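**Ornham, 2024-02-22**

# Bristar asks whether toy kitchens need so many bits

Bristar, the Ornham toy lending library, will stop lending play kitchens as complete boxed sets from March. Families will be able to borrow a smaller kitchen instead, made up from loose pieces the library already owns.

The change follows a review of the library's stock. Bristar holds 154 kitchen sets, given or bought over many years, and 141 of them have at least one piece missing. Most were sold on the number of parts printed on the lid. The library doubts that the number ever told parents much.

"We kept ringing people up over a lost plastic egg," said Aurelia Ammann, who runs lending at Bristar. "Then the set went out again without the egg and the next family didn't mention it. I'd like to see the evidence that a bigger box makes for a better game. I have asked two suppliers for it and been sent brochures."

The new loan is called the Short Kitchen. It has something to cook in, something to cook with, a plate, a cup, a bowl and a little food. Colours and makes will be mixed. Bristar will not try to match them, and it will not be calling the loan educational, a word it thinks has been stuck on too many boxes already. 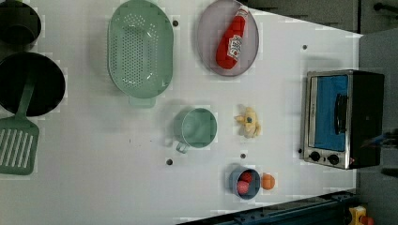
Page 2

The layout has a black pot and frying pan, a pale green slotted spatula and a mint-green colander with a cup in the same colour. A red ketchup bottle lies on the plate, and the toy toaster oven has its own end of the table. The small yellow plush is in among the crockery. Bristar's lending rules have never had a heading for soft toys in kitchens and will not be getting one.

Toaster ovens and other larger pieces will be lent separately. They take up most of the shelf space and the library is not convinced that every home wants one for a fortnight. Anyone who does can add one to a loan at no extra charge.

Bristar also has its doubts about storage. Wondovine, the tray and divider system it tried last year, gave every piece a labelled slot. Staff found that sorting returned sets took longer with the trays than without them. The trays have been withdrawn and the Short Kitchen will go out in a plain cloth bag with a card listing what is in it.

The library has some 1,000 spare pieces of play food in its back room on Hoekstra Lane. These will be washed, checked for cracks and shared out between the bags. Damaged pieces will be thrown away. Bristar is not asking for more donations of play food and would be grateful if people held on to theirs.

"It may not work," Ammann said. "Parents might miss the big boxes. If they do, we'll hear about it at the desk, and we've kept the lids."

Loans of complete sets already booked will be honoured. Borrowers with a set at home should bring it back on the usual date, with whatever pieces they can find. Charges for missing kitchen pieces have been dropped.

**Press contact:** Aurelia Ammann, Bristar, Hoekstra Lane, Ornham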